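Técnico/a de compras e planeamento de equipamento (meio tempo)

A Clulier procura uma pessoa para preparar o orçamento da nossa segunda bancada de manipulação robótica. O trabalho começa em fevereiro, com 80 horas por mês.

Tarefas: pedir propostas a fornecedores de garras e braços, comparar os custos de manutenção, manter a lista de peças (agora com 201 linhas) e fazer o plano de reposição dos consumíveis.

Pedimos experiência em compras técnicas e português escrito. O inglês é uma vantagem.

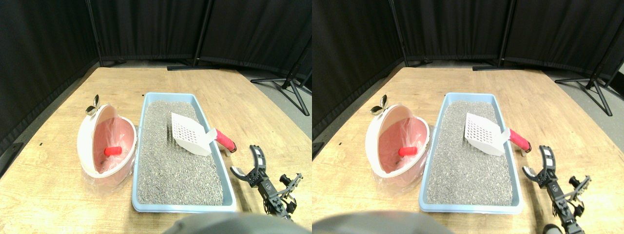
Bancada de ensaio: tabuleiro com areia para gatos, pá e caixote com saco.

O contrato é de 30 semanas, com possibilidade de renovação. Enviar o currículo e uma carta curta à atenção de Hedvika Urban, com a referência Compras 1016.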